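About Trovham

Trovham is a snack shop and tasting room. We sell packaged snacks from different countries in small packets, and we pack mixed boxes for offices, schools and people at home.

Anselmo Prado opened the shop with one wall of shelves and a counter. He had been bringing nuts and candy home from work trips for years and wanted a place where people could buy a single packet without ordering a whole case. Dalva Lopes joined him the following April to do the buying. The shop now takes up 1,316 square feet, including the stockroom and the tasting room at the back.

What we carry

Peanuts are our biggest seller. We stock them salted, spiced, sugared and in the shell, mostly in small single-serve packets. After that come soft candies, rice crackers, dried fruit and seaweed. We keep 600 products on the shelves at a time. Some are regular items and some come in once and do not return. If you liked something and can't find it, ask at the counter and we will check whether we can order it again.

Many of our packets are labeled only in the language of the country they come from. We add a sticker in English with the ingredients and allergens before anything goes on sale. Gwenaël Maillard prepares the stickers and answers questions about them. Please ask before you buy if you have a nut allergy. Nuts are handled in every part of the shop.

The tasting table

New items go out on the table in the back room before we decide on a full order. Staff try them first, then customers. A tasting has six seats and lasts an hour. We put out a few packets, cut them open and pass them along, and everyone writes a line or two on a card. Benedito Furtado reads the cards and keeps the scores. An item needs three good rounds to get a place on the shelf.
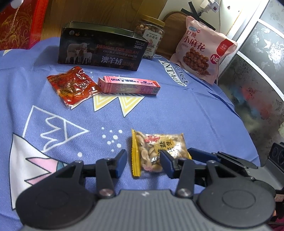 Peanuts, a UHA box and a red snack packet on the blue tablecloth.

Tastings are free, but you do need to reserve a seat. Private groups can book the room in the evening.

Mixed boxes

Boxes come in small, medium and large. Chiharu Kamata packs them to order and can leave out nuts, gelatin or anything spicy, though we can't promise a box is free of traces. Orders placed before noon go out the next working day.

Page updated 2020-02-26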